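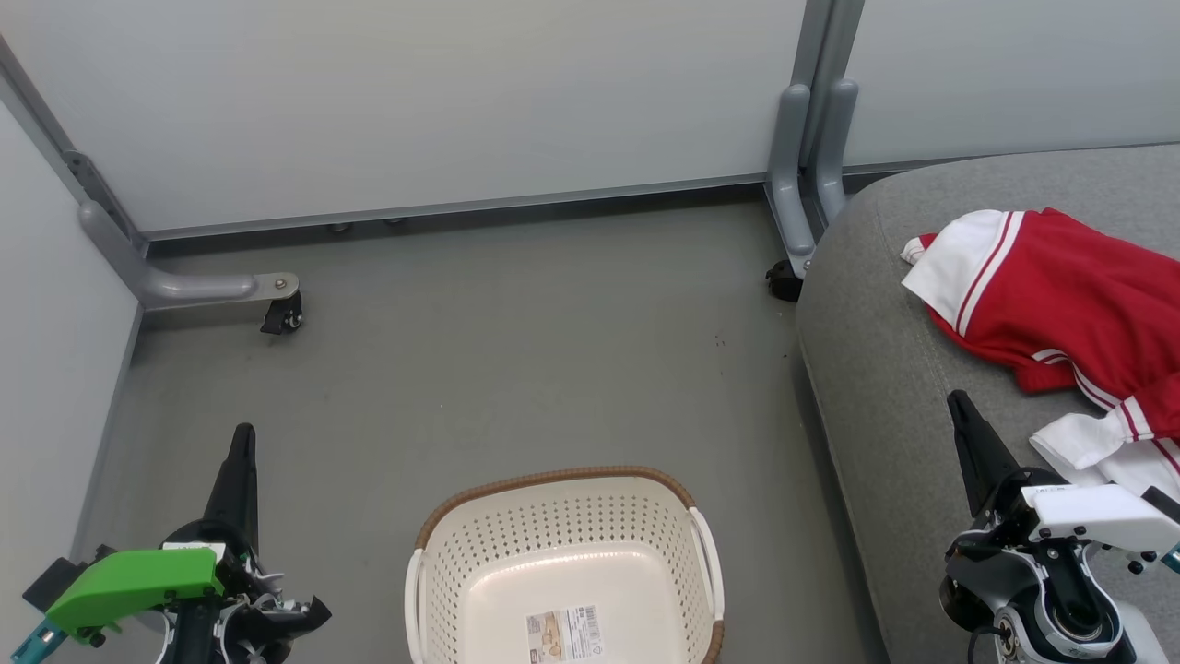

1 min read

ok so the right arm faulted again. 103 on the log, wrist overcurrent, 2nd time since Sunday

shirt or jacket still on the sofa, basket still empty. left arm fine

scary bit: hit stop on the Clelon pendant and it took almost 5 seconds to cut torque. five!! my hand was in teh basket

Éabha Gilmartin says its the May firmware, stop request queues behind the retry. makes sense?? still bad

rolled back, wired a hard e-stop to the supply. no hands near it till thats tested

anyone else on Clelon wrists seeing this, pls check yours tonite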